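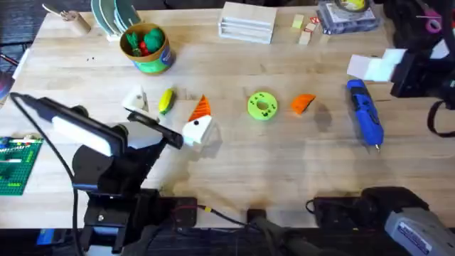
BERKARPORT, Jun 20, 2024 — Hovstead, a maker and restorer of wooden work surfaces, will open a repair and refinishing center in Berkarport in July. The center will accept tables, counters and benches from homes, schools and small businesses throughout the region. Butcher-block tables of the type shown, with long pale planks running side to side, account for the largest share of the company's restoration orders and will be handled on a dedicated line. The opening creates 29 full-time positions, 5 of them apprenticeships.

The center occupies the former Finitz dry goods warehouse, which has been refitted over the past year. It includes a sanding hall, two finishing rooms and a public counter where customers may bring samples or photographs for a written estimate. Estimates are free of charge. Standard refinishing of a tabletop begins at $159, with collection available within 53 miles of the site.

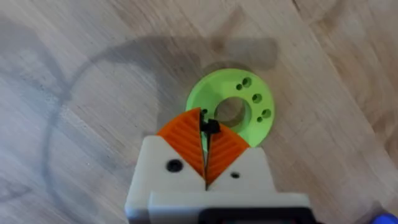
Hovstead will also offer the Fawzy Plan, a yearly maintenance agreement under which each surface is inspected, cleaned and re-oiled. Schools that enroll before the end of July will receive their first service at no cost. Existing customers will keep their current terms — no action is required on their part.

"Wooden surfaces that receive regular care can remain in daily use for decades," the company said in a statement. "We want that care to be available close to home."

Bookings are now being accepted at all Hovstead showrooms. Applications for the apprenticeships may be submitted in person at the Berkarport public counter once it opens.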